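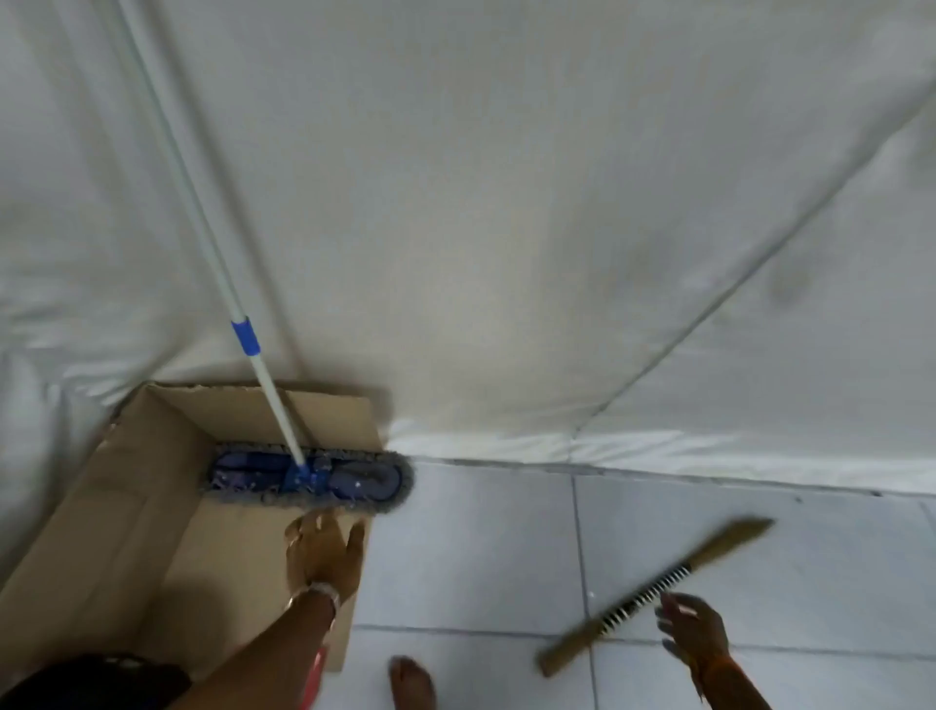
# Flat dust mop

A **flat dust mop** is a long, low mop head on a swiveling handle, used for picking up dust, hair and lint from hard floors. I've kept one by the back door for years, so this entry leans a bit on my own floors!

## Parts

The head is a flat frame with a cover over it, and the cover usually has a fringe of microfiber around the edge that grabs whatever the middle misses. A swivel connector joins the head to the handle (mine squeaks). Most handles are telescopic, with one tube sliding into another and a collar or grip along the way. The Verkero handle I started with locked with a twist. The Belau one has a little push button, and I like it much better.

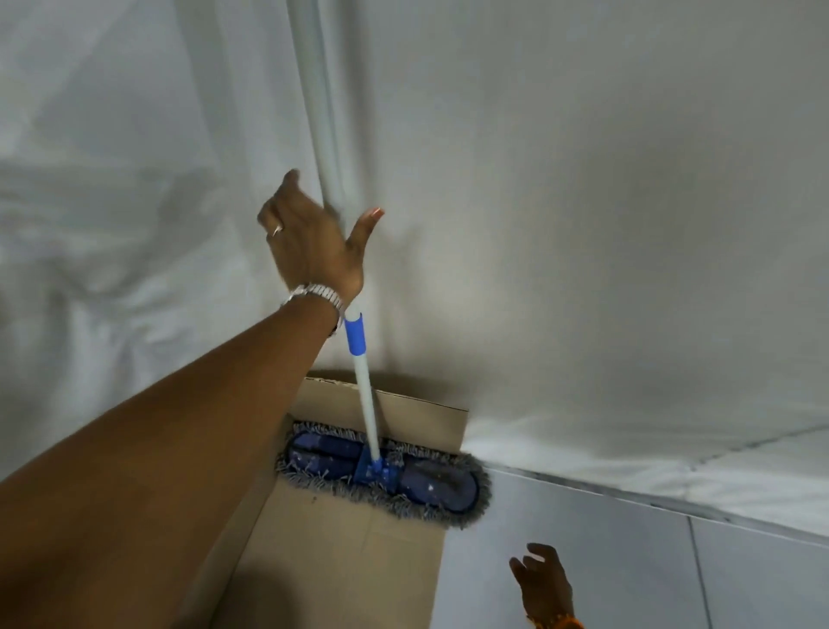

Covers come off for washing. I shake mine outside first, then wash at 40 degrees Celsius and hang it up – the dryer and fabric softener are both bad for microfiber, which loses its cling. Quintanilla sells covers in packs, but check the length of your frame before you order. I didn't, and I still have a set that fits nothing.

## Use

Used dry, the mop is pushed in long strokes without lifting the head, so the dust stays in front of it. On tile I go along the grout lines and finish by the baseboard. Set the handle around chin height if you can, and keep one hand high and the other lower down for steering. For under the bed (where the real dust lives) I pull the tube all the way out and lay it nearly flat.
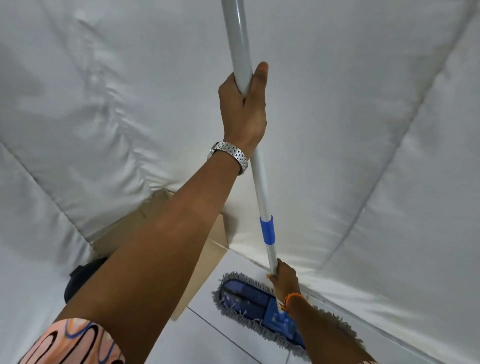
*Telescopic mop handle held with both hands, the flat head on white tile.*

## Storage

Hang it by the handle, or stand it with the head up. Leaving it parked on its fringe bends the strands, and mine took two washes to fluff up again after a winter in the Pludov rack, which was too short for it anyway.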